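**Progress report to Plikside – bin picking gripper comparison (Lullorel project)**

This report covers the work since May. The short version is that the multi-finger gripper from Grutier works better than we feared and a good deal less well than the brochure led us to hope. We don't think the results so far justify ordering a second unit.

## What was done

The linkage gripper was mounted on the arm and run over the metal bin with mixed objects. We logged 1,682 pick attempts. An attempt counts as a pick if the object leaves the bin and stays in the fingers until the arm reaches the drop point. By that rule, 1,292 attempts were picks.

That number looks good on a slide, and we would ask you not to put it on one yet. Of those picks, 510 needed a second approach before the fingers closed on anything. Our plan did not say how to score a second approach, and we let it count. If we had been stricter, the result would look quite different. The next block will score first approaches separately.

We also found 41 attempts that the logger had marked as picks when the fingers had closed on nothing. These have been taken out of the figures above. The logger trusted the motor current, and a finger pressing on the bin wall gives much the same reading as a finger pressing on an object. The Mfaume controller software has a setting for this. We have tried it and don't see much difference.

## Where the gripper helps

- Rounded objects lying in the open. The fingers come in from different sides and small errors in the approach matter less.
- Objects with a handle or a loop, as long as the opening faces up or to the side.
- Switching between object types without a tool change. This was the main argument in the proposal, and we accept it.

## Where it doesn't

- Anything close to a wall. The fingers need room to open, and the sloping sides of the bin take some of that room away. The arm often has to tilt the wrist, and then the cables become the limit.
- Small, light objects on the floor. A fingertip tends to push them along before the other fingers arrive.
- Long, thin objects. The planner picks a grasp near the middle, but the gripper seems to prefer one near an end. We can't say yet which is right.

## Cables

More time went into cable routing than into any other single job. The current arrangement, with the cables tied together and a loop left at the wrist, is the third one. It gives enough slack for most poses. We would not call it finished, and we would want the supplier to show us a routing they have run themselves before anybody talks about longer shifts.

## The comparison itself

Plikside asked for a side-by-side test against the plain two-jaw gripper. This is late. The two-jaw unit was fitted for a short trial only, with a different set of objects, and we don't believe those numbers should be set next to the ones above. Several people here are convinced that the simple gripper would do nearly as well on most of the objects at a fraction of the price. That is an opinion so far – but the opposite claim is an opinion too, and it is the one we are being asked to spend money on.

## Lighting and camera

Bare metal gives reflections, and the depth data over the bin floor has holes in it. Some misses that we put down to the gripper may belong to the camera. We haven't separated the two. A matte liner would be a cheap first step, tested with both grippers so that neither gets an unfair start.

## Requests

1. Move the purchase decision to after the two-jaw runs.
2. Approve the liner and a spare set of fingertips.
3. Ask Grutier for their own test records, with the object list and the scoring rule.
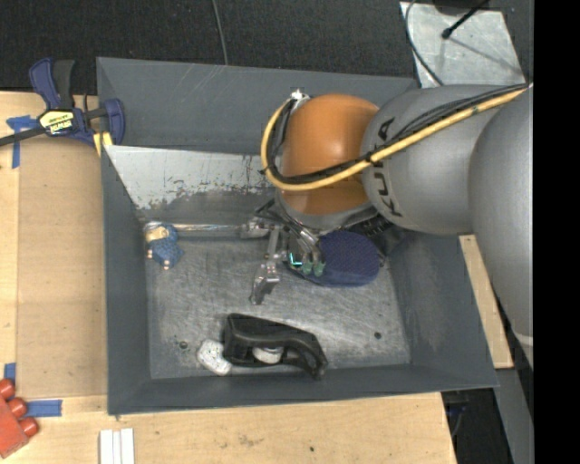

*Page last changed: October 28, 2024*

Attempt logs and the object list are in the Lullorel project folder. The scoring rule for the next block is still a draft, and comments from Plikside are welcome before we start the two-jaw runs.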